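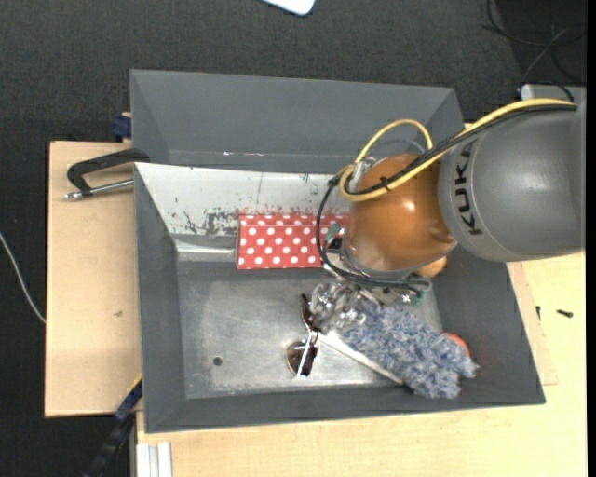 Caixa cinzenta aberta sobre tábuas de madeira clara, com um braço KUKA.

Há uma espécie de pudor, entre as pessoas da minha idade, em confessar que se guarda coisas. Dizemos que estamos a arrumar, que um dia destes vai tudo para o lixo, que aquela gaveta da cozinha é provisória (a minha é provisória há 24 anos), e mudamos depressa de assunto, como quem foi apanhado a comer às escondidas. Pois eu queria hoje fazer o elogio da gaveta, do armário do corredor, da prateleira de cima da garagem onde vivem os frascos de parafusos, e pedir alguma paciência a quem anda por aí a ensinar-nos a viver com uma mala e duas camisas.

Comecei a pensar nisto em maio, quando se partiu a dobradiça do armário da casa de banho. Fui à loja, uma dessas grandes à saída da cidade, e disseram-me com toda a simpatia que aquele modelo da Drellura já não se fabricava, mas que havia armários novos a partir de 200 euros, entrega incluída. Duzentos euros por uma dobradiça! Voltei para casa, abri a tal gaveta e lá estava, embrulhada em papel de jornal, uma dobradiça igualzinha, tirada de um móvel que desmontei nem sei quando. Demorei uma tarde inteira a montá-la, porque também já não vejo como via, mas o armário fecha.

Sei bem o que me vão responder. Que por cada dobradiça salva há uma montanha de carregadores de telefones mortos, e tampas sem caixa, e caixas sem tampa. É verdade, e a minha família que o diga. Também não me esqueço de que guardar exige espaço, e que quem vive num quarto arrendado não tem onde pôr frascos de parafusos; seria feio da minha parte fazer disto uma questão de carácter. Mas parece-me que o conselho de deitar fora tudo o que não usámos no último ano só serve a quem pode voltar a comprar no ano seguinte, e disso fala-se pouco nos livros de arrumação, que por sinal também ocupam prateleira.

O que eu gostava era de ver a gaveta passar a ser coisa de bairro. Uma sala na junta de freguesia, com umas estantes e um horário decente, onde se pudesse deixar a torneira que sobrou das obras e levar o puxador que nos falta. Custaria pouco, e aposto que muita gente ia lá também pela conversa, que é coisa que faz falta a partir de certa idade e, desconfio, antes dela.

Enquanto isso não chega, a minha continua aberta aos vizinhos. Ainda ontem saiu de lá uma anilha para o autoclismo do segundo esquerdo, e entraram três.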